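Open day pre-demo checklist, arm table, Mornville hall
24 May 2018. Checked by A. Lindqvist
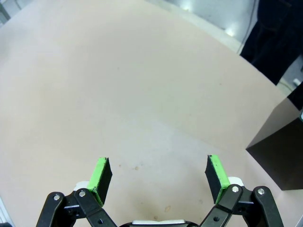
Gripper open, nothing held. Brown box on right of table.

Pads – OK, both sides
Pivot screws – finger tight check done, OK
Table – few marks, tan stain near gripper. Wipe agian before doors
Cords on floor – white one past the table, tape down pls
Visitor line – 700 mm from table edge. Not marked yet!!
E-stop – tested 2 times, OK
Groups – 5 max at the barrier, Andor to mind the queue
Spare fuses – still in the Holline case, havent looked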